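Internal Finishes and Access Inspection - Comments Sheet
Site: Clolville, ground floor
Date: January 22, 2019
Inspected by: Hakim Lumenta
Received by: Dewanti Tarigan

Ratings: S = satisfactory, A = attention needed, U = unsatisfactory, N/I = not inspected

1. Escape routes
1.1 Corridor clear width, minimum 1000 mm: S
1.2 Floor free of trip hazards: A
Carpet join at the Hundstead end lifting along one side. Re-fix and check again at next visit.
1.3 Final exit opens without a key: S
1.4 Exit sign visible from the stair foot: A
Sign partly hidden by the notice board. Move the board, not the sign.

2. Doors
2.1 Self-closers fitted and working: A
Store room door stops short of the latch. Adjust closer.
2.2 Head clearance, minimum 2000 mm: S
2.3 Gaps at door edges: U
Kitchen door gap wider than permitted at the head. Carried over from November. P. Santoso to obtain price for new lipping.
2.4 Colour contrast between door and frame: S

3. Walls and trim
3.1 Panels secure: S
3.2 Skirtings and vertical trim fixed, no exposed pins: S
3.3 Tiling sound when tapped: A
Hollow area behind the sink, 500 mm wide. No loose tiles at present - monitor.
3.4 Wall-hung items on proper fixings: N/I
Fixings could not be seen without taking items down.

4. Electrical (visual only)
4.1 Socket plates intact: S
4.2 Distribution board labelled: U
2 circuits without labels. Electrician to trace and label.
4.3 Extension leads: S
None in use.

5. Emergency lighting
5.1 Monthly test recorded: A
November entry not signed. B. Khumalo to confirm whether the test was done.
5.2 Fittings clean and undamaged: S

Items rated U to be closed before the Ninh rooms reopen. Items rated A may wait for the next routine visit - except 1.2, which should be made safe the same day.

Copy to: Larasati Santoso

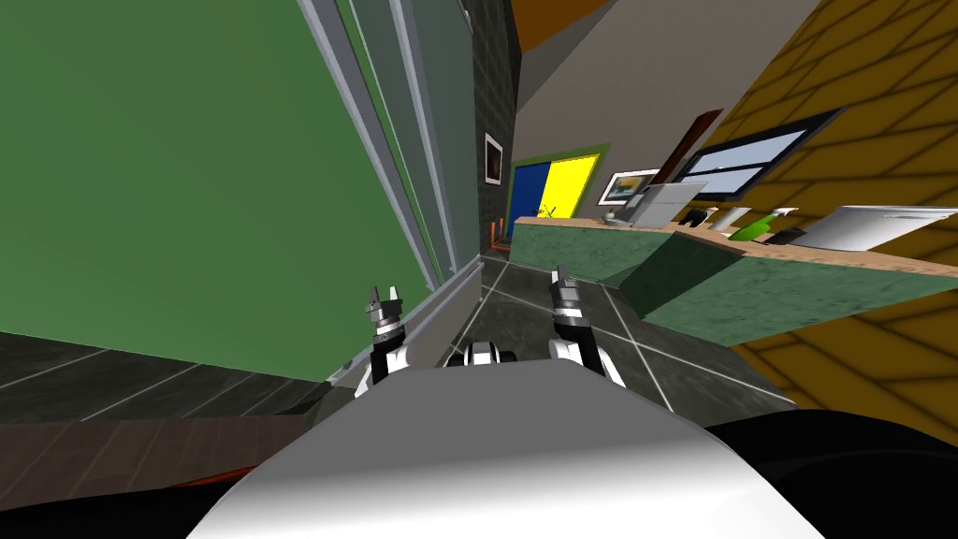 blue and yellow door in green frame; grey trim to green wall panel (rendered view).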